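Mestow and District Badminton League
Minutes of the Autumn General Meeting, held in November in the upper room of the Niller Sports Hall, 7.30 p.m.
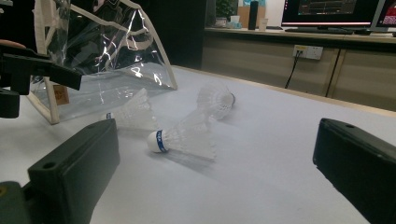 Aivar Vasiliauskas asked that it be recorded at the outset that the Grube club had not received the papers until the afternoon of the meeting and would therefore abstain on any item involving money. The Chair accepted the point and apologised for the delay.

Present: the Chair, Hauke Böttcher; the League Secretary; the Fixtures Secretary; delegates of the Mestow, Niller, Grube and Dumow clubs. The junior section was represented by the Niller delegate.

1. Apologies
Apologies were received from the Umpires' Secretary and from the second delegate of the Dumow club.

2. Minutes of the previous meeting
The minutes were taken as read. One correction was made under item 6, where "Dumow second team" should read "Dumow third team". With that change they were approved and signed.

3. Matters arising
3.1 Court lighting at Niller. The Secretary reported that the two failed lamps over court three had been replaced. The Dumow delegate stated that glare on court one remained a difficulty for visiting players when serving from the far end. The Niller club agreed to raise the matter with the hall management.
3.2 Trophy for the mixed doubles. The trophy had still not been returned for engraving. The Secretary was asked to write again to the holders.

4. Report of the League Secretary
Registered membership stood at 421 players, of whom 89 were juniors. The Secretary noted that several adult registrations had arrived after the closing date and had been accepted on the understanding that this would not happen again. Clubs were reminded that a player may not take part in a league match until the registration form has been acknowledged in writing.
The new score sheet was in use by three clubs. Mestow had a supply of the old sheets and asked to be allowed to finish them. Agreed, until the end of the first half of the season.

5. Finance
The balance in the current account was reported as 2797 euros. Affiliation fees had been paid in full by Mestow, Niller and Dumow. Grube had paid the first instalment and the second was not yet due.
The Chair drew attention to the cost of halls, which had risen again at two of the four venues. The Dumow delegate proposed that the match fee be increased from the start of the next season. Following discussion it was decided to put the proposal to the clubs in writing and to vote on it at the spring meeting.
The statement of accounts was accepted with Grube abstaining.

6. Shuttlecocks
6.1 The present rule requires the home club to supply feather shuttlecocks in the first and second divisions and leaves the choice open in the third. The Niller club had submitted a motion to allow nylon shuttlecocks in the second division where both captains agree before the match.
6.2 In support, the Niller delegate said that the price of feather shuttlecocks had become a serious burden on smaller clubs. Niller had spent 175 euros in the first weeks of the season on its second team alone.
6.3 The Mestow delegate opposed the motion. Players promoted to the first division would arrive without regular practice with feathers, and agreement between captains on the evening was likely to lead to argument. Mestow would prefer a joint purchase by all four clubs.
6.4 Mr Vasiliauskas said that Grube could support either course, but wished to see a fixed deadline for the captains' agreement. He suggested the evening before the match.
6.5 The motion was amended accordingly and put to the vote. For: Niller, Dumow. Against: Mestow. Abstaining: Grube. The motion as amended was carried and takes effect from the second half of the season.
6.6 The Secretary will obtain prices for a joint purchase and circulate them to the clubs.

7. Fixtures
7.1 The Fixtures Secretary reported that all but two matches of the first round had been played. Grube against Dumow (third division) had been postponed by consent. Niller against Mestow (second division) had been abandoned at three rubbers each when the hall closed, and a date for the remaining rubbers was still to be agreed.
7.2 Clubs were asked to give notice of hall closures over the winter holidays in good time.
7.3 The Mestow delegate asked whether a start of 7.00 p.m. could be made compulsory. Dumow stated that it did not have its hall before 7.15 p.m. No change was made.

8. Junior section
The junior tournament will be held at Mestow in the new year. Entries will be taken in singles and doubles up to under-17. The Niller delegate asked each club to provide one adult to assist with scoring. Dumow and Grube agreed. Mestow, as host, will provide the desk and refreshments.

9. Any other business
9.1 The Dumow delegate asked that visiting teams be given the door code at Grube in advance. Agreed.
9.2 A pair of court shoes left at Niller after the opening match may be collected from the hall office.

10. Next meeting
The spring meeting will be held at Dumow. Motions must reach the Secretary in writing three weeks beforehand.

The Chair closed the meeting at 9.20 p.m.

Signed: Hauke Böttcher, Chair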